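Ok robot club people, you asked for the long version, so you're getting the long version. A thread! (grab a snack)

Quick background if you're new: I'm in the student robotics group at Kostwood, and our project this term is a two-finger arm that has to sort blocks into a basket without a human touching anything. The arm is called Quaye. I did not pick the name, I lost that vote.

Three views from the bench, blocks and basket:

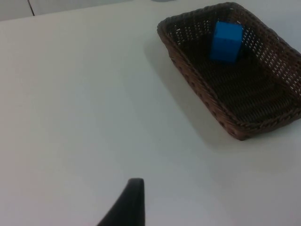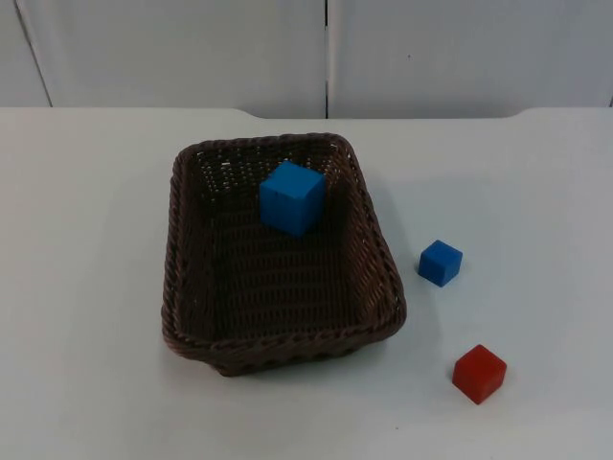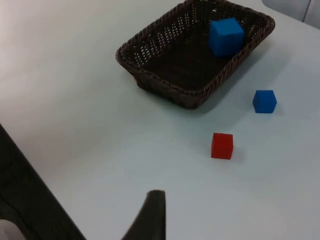 1/ The task
Sounds like something a toddler could do, right? Blue cubes go in the basket, red one stays out on the table. Run ends when the arm parks itself. My little cousin watched a video of it and asked why it was so slow. Thanks, buddy.

2/ Why blue and red
The rules for the Vondora challenge let each team pick its own two colors. We went with blue and red because our first color filter couldn't tell orange from yellow under the lab lights. We lost a whole evening to that. Pick colors that are far apart, please, I'm begging you.

3/ The basket is the hard part
I was so sure grasping would be the problem. Nope! Dark wicker with holes in it is a nightmare for our detector. Bits of table show through the weave and the software decides they're objects. For a while it kept reporting tiny white blocks living in the wall of the basket. We now mask out everything under a certain size and it behaves a lot better.

4/ Two kinds of camera
One is fixed and looks at the whole table, the other is down by the gripper. The fixed one is great for knowing where things are. The gripper one is great for the last bit of the approach, except that the fingers get in the way. So we use the fixed view to plan and the close one to correct. Took us from February until the end of spring to get those two to agree on where a cube was - and the answer was a sign error. One minus sign. I still think about it in the shower.

5/ Practice data
We drove the arm by hand for 50 runs to teach it the basic motion. Chukwuemeka Okeke did 30 of those and I did the other 20, and you can totally tell whose are whose. His are smooth. Mine look like someone trying to park a bus. We kept mine in anyway because our advisor said a bit of mess helps the model recover from its own mistakes (I have decided to take this as a compliment).

6/ Training
2000 steps on the old lab computer, which sounds like a hair dryer the whole time. We start it before class and check it after. If you have a better machine at your school, use it and don't tell me.

7/ Stuff we changed after the first tryout
- basket gets set down at a new angle every run, so the arm can't just memorize one spot
- cubes go down turned different ways too
- slower close on the fingers
- a big pause before release, so it doesn't fling the cube

That last one made the most difference. Before the pause it would open while it was still moving and we'd all go hunting under the desks.

8/ Stuff that's still bad
It hesitates forever when a cube is close to the basket rim. Sometimes it goes down, changes its mind, comes back up, goes down again. Very relatable but we only get so much time per run. If anybody has dealt with this, my replies are open!!

9/ What we're using
The control code sits on top of Cloltorora, which another student team wrote a couple of years ago and left for the rest of us. The comments in it are half jokes and half really good advice. Read them before you change the gripper limits. I did it in the other order.

10/ Joining
A few people messaged to ask if you need to know how to code. No! We need people to set up the table, log the runs and argue about lighting. I came in knowing how to solder badly and that was it.

Next up is getting it to handle a basket that's been moved halfway through a run. Okeke thinks it'll be easy. I've got a bag of chips riding on him being wrong, so I'll post how that goes after we've had a few tries at it.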